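Tin boxes, again

Quick one because I have to be out the door by 2 and the kitchen table is still covered.

So. The tins. Those of you who've been reading a while know I have a thing about small tins. Mints, pastilles, sewing needles, those flat ones that used to hold typewriter ribbon. My mother kept buttons in hers. I keep everything in mine and then can't find any of it. I finally sat down this November and went through the lot, and the count came to 68. Sixty-eight! Lemlem said that's not a collection, that's a drawer problem. She's got a point, it's two drawers.

The plan was simple. Keep the ones that close properly, give away the doubles, throw out anything rusted through. Took me three evenings. Would have been one but I kept opening them. Found a spare key to a bike I sold, a baby tooth (whose??), four guitar picks, a folded receipt from Keogh for lamp oil. Also an entire tin of smaller tins. No memory of doing that.

What I've learned about lids, in no order:

Hinged ones go first at the hinge. If the little wire pin is bent you can sometimes ease it back with flat pliers. Go slow. I snapped one clean off and said a word.

Slip lids, the lift-off kind, get tight when they've been dented at a corner. Press the dent out from inside with the handle of a spoon. Wax on the rim helps, just a candle stub rubbed round. Don't use cooking oil, it goes gummy and smells by spring.

Labels. If you like the old paper label leave it alone. I soaked a lovely green one and it came off in crumbs. Still annoyed.

Rectangular is the best shape, I'll fight anyone. They line up in a drawer, they sit flat, they don't roll off the shelf at night and scare the cat. Round ones are prettier but where do you put them.

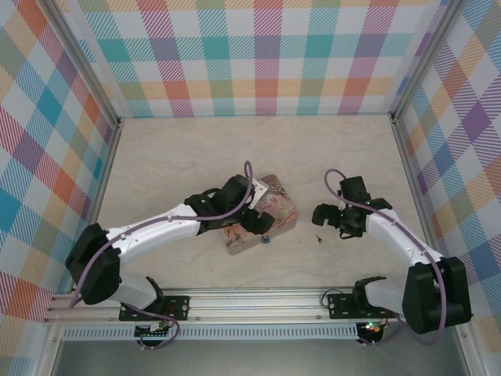

Small rectangular tin, plaid on three sides. My favorite shape, obviously.

I'm a sucker for plaid with a tin, by the way. Teal and orange and pink all going at once, it shouldn't work and I love it. Been thinking of lining the top drawer with something like that instead of the plain brown paper thats in there now. Ciarán says I'll never see it under all the tins. Well, I'd know.

Anyway where things ended up. Keepers went back in the top drawer, sorted by what's in them, more or less. Screws and hooks on the left. Thread, needles, snaps in the middle. Right side is "misc" and I'm not ready to talk about misc. The doubles are in a shoebox by the door for Aidan, who wants them for seeds. He does tomatoes and beans mostly and says a tin beats an envelope as long as the seeds are bone dry first. Put the year on the bottom in grease pencil, he says, not on the lid, lids get swapped.

The rusty ones are out with the recycling. I did pull one back. It had a ship on it.

Still on the list: felt for the bottoms so they don't scratch the shelf, a proper divider for the second drawer, and something to get sticker glue off that doesn't take the paint with it. Tried vinegar, meh. Tried dish soap and hot water, better, but you have to dry the seams right away or you've just made a new rusty tin. Hair dryer on low. If you have a trick tell me in the coments.

Ok shoes, keys, going. Will do the second drawer next week if misc doesn't swallow me.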